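*Course handout, Unit 3: Choosing a hand-held gripper kit*

Welcome back, everyone! Last time we talked about why so much of what a robot arm learns about picking things up can be taught by a person walking about with a gripper in their hand, and I promised that this time we would look at a real product and ask whether it earns its price. The one I've settled on is the Szabo kit, sold by Griltham, partly because our lab at Ludville owns two of them and partly because I have strong feelings about it (mostly fond ones, as you'll hear).

## What you get

The kit comes in a padded case with the gripper itself, a wide-angle camera that clips on above the hand, a charger, a spare set of finger pads, and a year of Griltham's upload service, where your recordings are sorted and checked. The camera and the fingers share one clock, so when you play a recording back, the opening of the fingers matches what you see. That sounds like a small thing until you've spent an afternoon lining the two up by hand, as I did with the older Skikton model!

The trial plan covers 200 recordings. For a class project that is plenty, and for a thesis it goes by faster than you'd expect.

## The parts worth arguing over

**The pads.** Ridged pads give a little and they grip well on hard, smooth things, which are the things beginners tend to drop. They also pick up grit if you work outdoors, so please wipe them down between sets. I use a soft toothbrush and plain water, and I let them dry before the case is closed.

**The camera.** A very wide view is a blessing and a nuisance. You get the object, the table and a good deal of the neighborhood, and straight lines far away come out bent. A learning system can cope with that quite happily if the lens settings stay the same from the first recording to the last, so leave them alone once you've started.

**The service.** Griltham's checker turned back 59 of our first batch, nearly all of them because the person holding the gripper began to move before the recording light was steady. I was grumpy about it for a day and then I came around. A clean small set has served us much better than a big messy one.

## How to try it fairly

When you test a kit, please don't stay at the lab bench! Take it to a café table, a porch, a garden, anywhere with daylight you can't control. Use everyday objects, and make sure some of them are hard for a camera to make out. Clear plastic is my favorite troublemaker, as the tabletop shows through the shell and there's much less of a plain outline to go by. Come in slowly from above, keep the object between the two fingers, and pause for a breath before you close.

Your write-up for this unit should run to 3 pages. Tell me what you tried to pick up and where, what the kit made easy, what it made tiresome, and whether you would spend your own department's money on it. If you disagree with me about the upload service, I'd love to hear it, and do bring your rejected recordings to class along with the good ones. The sign-up sheet for borrowing the kits is on the lab door, and cases go back on the lower shelf with the charger inside.

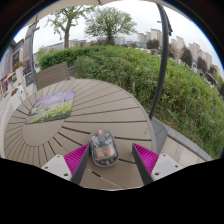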